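Sandale bench, cell 2 notebook
Wednesday 3rd July
On shift: me (Rory S.), Morven until lunch, Davina on the phone for the controller questions

Picking up from Morag's note about the left gripper. She had it flagged as "closing late, finger pads maybe worn." I went through it first thing before touching any of the settings so we'd know what we were starting from.

Power up was clean, both arms homed first time. Left gripper opens fully, stops where it should, no noise. Closing with nothing between the fingers it gets to the end and reports closed, then half a second later reports open again, then closed. So the status is bouncing. Closing on something soft it does the same but worse. The fingers themselves don't move while this is going on, I held a card edge against one and watched.

Swapped the status lead from the left gripper with the spare from the Orkach box. Bounce gone. Put the old lead back, bounce came back. Good enough for me, the lead is bad. Tagged the old one and put it in the bin under Pieter's bench. Please don't put it back in the drawer, there are already two dead ones in there with no tags.

While the left side was open I went over the cable run. The cable up to the wrist has been given a lot of slack at some point and it rides over the top of the gripper. It doesn't catch in any of the pick poses but I didn't like it in the high reach. Left it alone for today, will re-route when the longer clips come. Morven says Tirnusard stock the ones with the screw base and not the stick-on ones, which all fell off in March.

Work table for the ball job is laid out the same as last week, bags along the back by the wall, ball in the middle. Red pen marks on the table top are still readable, so please don't wipe them.
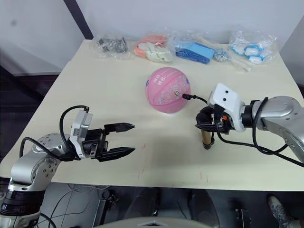
Ran the reach check next, both arms, slow speed. Limits as set in March:

Left arm, inner limit: OK
Left arm, outer limit: OK
Right arm, inner limit: OK
Right arm, outer limit: stopped short

The right one stopped short by 5 mm. I ran it again and got the same. Davina had me read out the joint offsets over the phone and the wrist one was not what is on the sheet. Sheet says 3000, controller had 3040. Neither of us knows which is the later number. Morag wrote the sheet, so I've asked her. For now I put it back to 3000 and the arm goes to the outer limit and stops there properly. If she says 3040 was on purpose then we have another problem and the outer limit needs teaching again.

Note to whoever does the sheet: write the date next to the offsets. There is a column for it.

After that the grip force. This is the part that has been bothering Pieter, who thinks we squeeze the ball too hard and that it's why the needle step is unreliable. His argument is that if the ball is dented when you come in with the needle then the valve isn't where you taught it. Mine is that if you don't hold it hard enough it rolls. Both are true as far as I can tell.

Did 20 closes on the left with the new lead in, force at the old setting. Status was right on every one. Then dropped the force one step and did a few more. Ball stayed put with a straight push but turned when I pushed on it from the side with a finger. Went back up to the old setting. I'd like to try a half step but the controller only does whole ones from the pendant. Davina thinks it can be done from the setup file, will send me the line to change.

Pads: Morag had them down as maybe worn. I took both left ones off and looked at them under the lamp. The texture is still there all the way across, a bit polished on the lower corner. Cleaned them with the alcohol wipes and refitted. Screws finger tight and then the small driver, no thread lock, same as before. I would not change them yet. We have one spare pair and it takes weeks to get more.

One thing on refitting. The pads go on either way round and the screws will line up both ways, but one way leaves a step at the tip. If you can feel it with a fingernail, turn the pad round. I got it wrong on the first one.

Morven did the needle approach while I was on the pads. She has the angle lower than it was and comes in slower over the last part. Her settings are saved under her name, the old ones are still there under Sutherland (yes I know, I'll rename them). Don't delete either until we've had a full week on one of them.
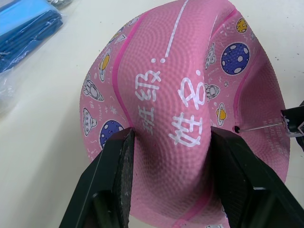 Sandale, July

Left to do, carried over from the page before and added to:

Re-route the left wrist cable when the clips are in.
Ask Morag about 3000 or 3040. Don't run the right arm at full speed until she has answered.
Half step on the grip force, waiting on Davina.
Teach the valve position again with the ball held at the force we really use. Pieter is right that the last teach was done with it held lighter.
Order a status lead to replace the spare I used. The Orkach box now has none. The part number is on the inside of the lid.
Check the same lead on the right gripper. It is the same age as the one that failed and it has been moving more.

On the valve teach, what I want to do is close on the ball, wait for the status to settle, then jog the needle in by hand and save that point. Ball has to go down with the valve on the same side every time or the point is no use. Morven suggested using the printing on the ball to line it up by eye, which will do until we have a proper nest for it. Pieter has a drawing of one. It needs to be low enough that the fingers can still get around the ball.

Limits sheet is back in the sleeve on the cabinet door. I crossed out nothing on it, only added a pencil note by the wrist offset.

Both arms parked and controller off when I left. Air was left on for the other cell.

RS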